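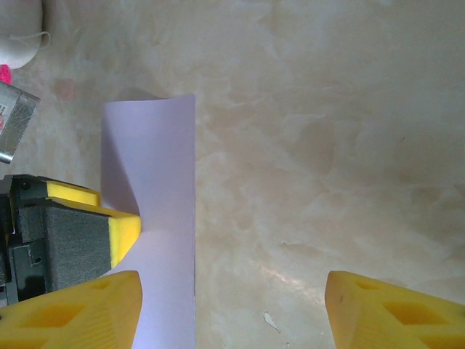
Embalagem e Expedição I
Apontamentos da aula 6: enrolar folhas e cartazes

Matéria dada de manhã, com a parte prática nas bancadas. Quem faltou deve trazer o exercício 2 feito na próxima aula.

1. Quando se enrola e quando se dobra
O vinco numa folha branca não sai. Cartazes, mapas, provas de impressão e desenhos técnicos seguem enrolados. Cartas, faturas e guias podem ser dobradas em três. Papel de gramagem alta (acima de 164 g/m², para efeitos desta disciplina) enrola-se sempre com diâmetro largo.

2. Superfície de trabalho
Lisa, seca e sem pó. O mármore e o vidro servem bem. A madeira por tratar marca o papel quando se faz força. Antes de começar, passar um pano seco e afastar tesouras, canetas e fita-cola.

3. Sentido da fibra
O papel curva com mais facilidade no sentido paralelo à fibra. Para o encontrar, levantar a folha por dois lados opostos e ver para que lado cede; repetir com os outros dois. No papel da Pinheiro que usamos nas aulas, a fibra corre pelo lado maior.

4. Procedimento
Pousar a folha com a face impressa para baixo, se o cliente não pedir o contrário. Levantar um dos bordos e trazê-lo sobre a folha, formando um tubo aberto. Só depois apertar, com as duas mãos à mesma altura. O bordo livre tem de ficar paralelo ao eixo do tubo; se fugir para um lado, abrir e recomeçar. Fechar com cinta de papel, nunca com elástico.

5. Tubos
O tubo Vasau é o de uso corrente. O Stavier tem parede mais grossa e fica para envios longos. Deixar folga nas duas pontas.

Exercício 1
A gráfica Volusent encomenda o envio de 4000 cartazes, metade em tubos individuais. Quantos tubos são precisos? (R.: 2000.) Indicar também o material de fecho.

Exercício 2
Um operador enrola cerca de 167 folhas por turno. Calcular os turnos necessários para a parte individual da encomenda, arredondando por excesso.

Dúvidas sobre os exercícios: Benjie Macapagal, sala de embalagem, depois das 14h.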